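이 사이트는 쿠키를 사용합니다. 계속 이용하시면 쿠키 사용에 동의하신 것으로 봅니다. [동의] [설정]

보낸 날짜: 2022년 10월 24일 월요일
받는 사람: 셀프도배 메일링리스트
제목: Re: 큰 무늬 벽지, 무늬 맞춤 어디서부터 시작하세요?

Paora 님, 그리고 다들 안녕하세요.

답장이 늦어졌네요. 주말 내내 풀통 붙들고 있느라 메일함을 못 열었어요. 질문을 읽는데 제가 2년 전에 작은방 하면서 울고 싶었던 일이 그대로 떠올라서, 짧게 쓰려다가 결국 이렇게 길어졌습니다(차 한 잔 가져다 놓고 읽으세요!). 원래 메일은 아래에 붙여 둘게요. 중간에 들어오신 분들도 있으니까요.

> Paora Pirihi 님이 쓰신 글:
>
> 안녕하세요, 한동안 눈팅만 하다가 처음으로 질문 올립니다.
> 이사 온 집 서재를 직접 도배하려고 합니다. 민무늬 합지는 전에 살던
> 집에서 두 번 해 봤고 결과도 그럭저럭 괜찮았어요. 이번에는 아내가
> 고른 큰 꽃무늬 벽지를 쓰게 됐습니다. Lamach에서 나온 건데 무늬가
> 정말 큽니다. 꽃 하나가 제 손바닥을 쫙 편 것보다 커요.
>
> 궁금한 건 세 가지입니다.
>
> 첫째, 첫 폭을 어디에 붙이시나요? 저는 늘 방문 옆 구석에서
> 시작해서 한 바퀴 돌았는데, 큰 무늬는 그렇게 하면 안 된다는
> 말을 들었어요. 그럼 어디서 시작해야 하나요?
>
> 둘째, 무늬 맞추다가 버리는 종이가 얼마나 나오나요? 가게에서는
> 한 롤 더 사라고만 하시고 이유는 잘 설명을 안 해 주시더라고요.
>
> 셋째, 서재 벽이 똑바르지 않습니다. 창문 쪽 모서리가 위로 갈수록
> 벌어져요. 이런 데서 무늬가 기울어 보이지 않게 하는 방법이 있을까요?
>
> 풀은 Flunon 가루풀을 사 두었습니다. 혹시 이게 안 맞으면 그것도
> 말씀해 주세요. 미리 감사드립니다.
>
> Paora

자, 첫 번째 질문부터요. 저도 처음에는 문 옆에서 시작했어요. 동네 도배 사장님이 그렇게 하시는 걸 어깨너머로 봤거든요. 민무늬는 그래도 되죠. 어디서 시작하든 이음매만 깔끔하면 티가 안 나니까. 그런데 큰 무늬는 방에 들어갔을 때 눈이 제일 먼저 가는 벽이 있잖아요, 거기 한가운데부터 잡는 게 마음이 편합니다. 서재면 아마 책상이 붙는 벽이나 문을 열었을 때 정면으로 보이는 벽이겠지요. 그 벽 중심에 연필로 수직선을 하나 내리고, 꽃 가운데를 그 선에 맞출지 아니면 폭과 폭이 만나는 이음매를 그 선에 맞출지 먼저 정하세요. 두 방법으로 마스킹테이프 몇 조각만 써서 벽에 대강 대 보면 양쪽 구석에서 꽃이 어떻게 잘리는지가 확 달라져요. 저는 그걸 안 하고 붙였다가 한쪽 구석에는 꽃이 온전하게 들어가고 반대쪽 구석에는 꽃잎 끄트머리만 실처럼 남는 벽을 갖게 됐습니다. 지금도 책장으로 가려 놨어요.

위아래도 마찬가지예요. 저는 좌우만 신경 쓰고 천장선은 생각도 안 했는데, 천장 바로 밑에서 꽃이 반으로 댕강 잘리니까 방이 낮아 보이더라고요. 꽃 하나가 천장 아래로 조금 여유를 두고 통째로 들어오게 첫 폭 높이를 잡아 보세요. 바닥 쪽에서 잘리는 건 걸레받이도 있고 가구도 있고 해서 훨씬 덜 거슬립니다.
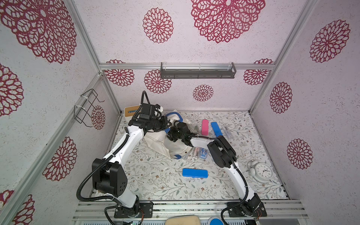

무늬 간격, 그러니까 벽지 라벨에 적힌 리피트 이야기를 해야 두 번째 질문에 답이 됩니다. 같은 꽃이 세로로 다시 나올 때까지의 길이인데, 이게 길수록 한 폭 자를 때마다 버리는 자투리가 늘어요. 벽 높이가 리피트로 딱 나누어 떨어지면 운이 좋은 거고, 대부분은 안 그렇죠. 사진 속 벽처럼 연한 라벤더빛 도는 분홍 바탕에 자주색 달리아가 레이스처럼 큼직하게 들어간 무늬를 떠올려 보시면 감이 올 거예요. 바탕은 순한데 꽃 색이 진하니까 옆 폭하고 조금만 어긋나도 눈이 바로 그리로 가요. 잔꽃이면 이음매에서 살짝 밀려도 모르고 지나가는데요. 그러니까 가게에서 한 롤 더 사라고 한 건 장삿속만은 아닐 겁니다. 라벨에서 리피트 숫자를 찾고, 벽 높이에 위아래 여유분을 더한 다음, 그걸 리피트의 배수로 올림하세요. 그 길이로 한 롤에서 몇 폭이 나오는지 세어 보면 필요한 롤 수가 나옵니다. 저는 이걸 면적으로만 계산했다가 마지막 벽에서 종이가 떨어졌어요.

그리고 라벨 얘기가 나온 김에, 롤마다 찍힌 생산 번호를 꼭 확인하세요. 제가 모자란 롤을 나중에 따로 주문했을 때 번호가 달랐는데(처음 산 건 전부 627로 끝났고 나중 건 아니었어요) 매장 불빛 아래서는 똑같아 보이던 게 낮에 창가에 붙여 놓으니 바탕색이 미묘하게 달랐습니다. 남편은 모르겠다고 하는데 저는 매일 보여요. 매일요! 결국 그 폭은 문 뒤로 보냈습니다.

아, 그리고 라벨에 화살표 기호 있죠. 나란한 화살표면 옆 폭하고 같은 높이에서 무늬가 만나는 거고, 엇갈린 화살표면 리피트의 절반만큼 내려서 맞추는 거예요. 엇갈림 무늬는 롤 두 개를 번갈아 가며 자르면 버리는 게 꽤 줄어듭니다. 첫째 폭은 1번 롤, 둘째 폭은 2번 롤, 이런 식으로요. 대신 뒷면에 번호랑 위쪽 방향을 연필로 안 써 두면 지옥이 열립니다. 볼펜은 쓰지 마세요. 풀 먹으면 앞으로 배어 나오는 수가 있어요. 제가 그랬다는 건 아니고… 네, 제가 그랬습니다.

세 번째 질문, 기울어진 모서리. 이건 우리 리스트에서 3,924번 글 타래가 제일 자세했던 걸로 기억해요. 보관함에서 찾아보시면 그림까지 그려 주신 분이 계십니다. 제 식으로 짧게 옮기자면 이래요.

모서리를 한 폭으로 통째로 감아 돌리지 않습니다. 마지막 폭의 끝에서 모서리까지 거리를 위, 가운데, 아래 이렇게 3군데에서 재고, 제일 긴 값에다가 손가락 한 마디가 안 되는 정도만 더해서 세로로 잘라요. 그걸 붙여서 모서리를 살짝 넘어가게 합니다. 그다음에 남은 쪽 종이를 새 벽에 붙이는데, 이때는 모서리 선을 믿지 말고 새로 수직선을 내려서 거기에 맞추세요. 겹치는 부분에서 무늬가 조금 사라지긴 하는데, 구석이라서 눈에 잘 안 들어옵니다. 기울어진 모서리에 맞춰서 종이를 세우면 그 벽 전체의 꽃이 다 한쪽으로 쏟아지는 것처럼 보여요. 꽃이 클수록 더 심하고요.

수직추는 비싼 거 필요 없습니다. 저는 실에 너트 하나 묶어서 썼고, 나중에 Laing 레이저 수평계를 물려받아서 지금은 그걸 써요. 레이저가 편하기는 한데 햇빛 드는 시간에는 선이 안 보여서 결국 또 너트를 꺼냅니다.

창문 쪽이라고 하셨죠? 창틀 위아래로 들어가는 짧은 조각들이 사람 잡습니다. 폭 하나를 창문 위, 창문 아래로 나눠서 붙이는 건데, 아래 조각을 따로 자르면 십중팔구 무늬가 안 이어져요. 저는 그냥 긴 폭을 통째로 내려 붙이고 창문 자리를 대각선으로 칼집 내서 잘라 냅니다. 종이는 아깝지만 꽃이 창문 뒤로 지나가는 것처럼 보여서 그 맛에 해요. 콘센트도 똑같이 하는데, 두꺼비집 내리는 거 잊지 마시고요.

풀은요, Flunon 가루풀이면 저는 괜찮다고 봐요. 저도 두 통째 쓰고 있어요. 다만 봉지에 적힌 것보다 물을 먼저 받아 놓고 가루를 천천히 뿌려 가며 저어야 멍울이 안 생깁니다. 가루 위에 물을 부으면 망해요. 멍울이 종이 밑에 들어가면 마르고 나서 좁쌀처럼 올라오는데, 이게 또 꽃이 없는 바탕 부분에만 꼭 올라온단 말이죠. 풀 먹인 종이는 풀 먹은 면끼리 살살 접어서 불리는데, 불리는 시간은 폭마다 똑같이 맞추셔야 해요. 종이가 풀을 먹으면 옆으로 늘어나요. 어떤 폭은 많이 늘고 어떤 폭은 덜 늘면 위에서는 맞던 꽃이 아래 가서 어긋납니다. 저는 부엌 타이머 두 개를 돌려요. 빨간 건 지금 폭, 노란 건 다음 폭.

이음매 맞출 때는 눈높이부터 맞추고 위아래로 퍼져 나가세요. 책에는 위에서부터라고 되어 있는 것도 있던데, 종이가 끝까지 완벽하게 맞는 일은 잘 없으니 어긋남을 눈에 안 띄는 데로 몰아 두자는 거죠. 천장 밑에서 조금 틀어진 꽃은 손님이 절대 몰라요. 제가 모르는 척하는 법도 배웠고요.

다음은 닦는 이야기. 여기서 실수가 제일 많아요. 이음매에서 풀이 삐져나오면 바로 닦아야 하는데, 급하다고 문지르면 진한 색 꽃이 번지는 종이가 있습니다. 자투리에 먼저 시험해 보세요. 저는 스펀지를 두 개 써요. 풀 걷어 내는 것 하나, 맑은 물로 한 번 더 누르는 것 하나. 색이 같으면 꼭 헷갈려서 풀 묻은 걸로 마무리를 하게 되더라고요. 닦는 게 아니라 누른다는 느낌으로 하고, 마지막에 마른 천으로 한 번 더 눌러 물기를 걷습니다.

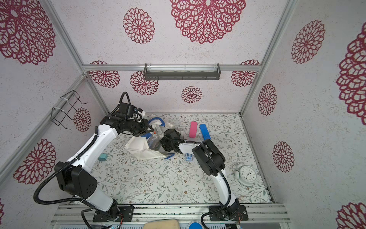 파란 스펀지와 분홍 스펀지. 흰 천은 접힌 채로 비닐봉지 쪽에.

천은 보풀 안 날리는 걸로요. 수건 쓰시는 분도 계시던데 저는 수건에서 나온 실밥이 이음매에 끼는 바람에 핀셋으로 저녁 내내 뽑은 적이 있습니다. 오래 빨아서 납작해진 면 홑이불을 잘라 쓰는 게 최고였어요. 칼날은 아끼지 마세요. 젖은 종이는 날이 조금만 무뎌도 결 따라 찢깁니다. 저는 폭 하나 자를 때마다 한 칸씩 톡톡 부러뜨려요. 부러뜨린 조각은 빈 깡통에 모으고요.

밑작업 얘기는 안 물어보셨지만 할래요. 서재가 지금 무슨 벽인지 모르겠는데 혹시 실크벽지 위에 바로 붙이실 생각이면 말리고 싶습니다. 겉의 비닐층은 벗겨 내고 속지만 남기세요. 속지가 벽에 잘 붙어 있으면 그게 초배지 노릇을 합니다. 들뜬 데가 있으면 거기만 뜯어서 초배지를 대고요. 퍼티로 메운 자리는 하룻밤 말려야지, 겉만 하얗다고 덤비면 나중에 누렇게 올라와요. 저는 2월에 난방 끄고 작업하면서 퍼티가 다 마른 줄 알았다가 봄에 얼룩을 봤습니다. 창문도 너무 활짝 열지 마세요. 빨리 마르면 이음매가 벌어지더라고요. 첫날은 문 닫고 그냥 두는 게 제일 나았어요.

시간은 얼마나 걸리냐고 누가 물으실 것 같은데, 저는 작은방 하나에 거의 12시간 걸렸습니다. 밥 먹고 싸우고 화해한 시간 포함이에요. 혼자서는 못 할 일은 아닌데, 큰 무늬는 둘이 하는 게 좋아요. 한 사람이 위에서 잡고 한 사람이 멀찍이 서서 "왼쪽으로 조금만, 아니 너무 갔어"를 해 줘야 하거든요. 코앞에서 보면 맞는데 방 건너편에서 보면 틀린 경우가 있어서요.

하나 더. 큰 꽃무늬를 네 벽에 다 하실 건지 한 번만 더 생각해 보세요. 취향이니까 제가 뭐라 할 일은 아니지만, 저희 언니네는 Gullonent 카탈로그에 나온 방을 그대로 따라 하겠다고 네 벽을 다 했다가 반년 만에 두 벽은 바탕색만 있는 종이로 바꿨어요. 잠이 안 온다나요. 반대로 저희 이모는 천장까지 꽃으로 덮고 십 년째 행복하게 사십니다. 책장이 벽을 얼마나 가리는지도 보세요. 책장 뒤까지 무늬를 맞추느라 고생하는 건 좀 억울하잖아요? 저라면 책장 뒤에는 자투리로 때우고 그 종이를 창가에 쓰겠어요.

바닥에 꽃무늬 깔개 같은 걸 까실 거면 그건 잔무늬로, 색도 한참 약한 걸로 고르시는 게 어떨까 싶어요. 벽하고 바닥이 서로 큰 소리를 내면 책상에 앉아도 집중이 안 돼요. 이건 순전히 제 의견이고 반대하시는 분 많을 줄 압니다. (지난번 커튼 논쟁 때처럼 메일 쏟아지는 건 아니겠죠…)

아무튼 Paora 님, 첫 벽 붙이고 나면 꼭 알려 주세요. 자르기 전에 롤 수 계산이 헷갈리시면 벽 높이랑 리피트만 적어서 리스트에 던져 주시면 누군가 금방 계산해 드릴 거예요. 저는 이번 주는 현관 마무리 때문에 저녁에만 메일을 봅니다. 현관 얘기는 따로 쓸게요. 신발장 옆 그 좁은 벽, 기억하시는 분들 계시죠? 아직도 안 끝났습니다.

그럼 이만 풀통 씻으러 갑니다.

작은방 주인 드림

댓글 5

풀냄새
리피트 배수로 올림하라는 말, 이제야 이해했어요. 가게에서 설명 들을 때는 고개만 끄덕이고 나왔는데. 저는 한 롤 반품하려다가 그냥 두기로 했습니다.

느린도배
모서리는 저도 같은 방법으로 하는데 겹치는 부분에는 겹침용 풀을 따로 써요. 비닐층 있는 종이는 일반 풀로 겹치면 며칠 뒤에 입을 벌리더라고요. 합지면 상관없고요.

Paora Pirihi
긴 답장 정말 감사합니다. 방금 라벨을 봤는데 엇갈린 화살표네요. 롤 두 개로 번갈아 자르는 거 꼭 해 보겠습니다. 그리고 정면 벽 가운데에 마스킹테이프로 꽃 자리를 표시해 봤는데 이음매를 중심에 두는 쪽이 구석이 훨씬 낫습니다. 아내도 같은 의견이고요. 밑작업은… 실크벽지 맞습니다. 오늘 저녁부터 벗기겠습니다.

단칸방
천장까지 꽃으로 덮은 이모님 방 사진 좀 부탁드려요!! 저는 이모님 편입니다.

느린도배
@단칸방 커튼 논쟁 때도 그쪽 편이셨잖아요 ㅋㅋ

새 글을 이메일로 받아 보시겠어요? 주소를 입력하시면 한 주에 한 번 모아서 보내 드립니다. 구독은 언제든지 취소할 수 있습니다.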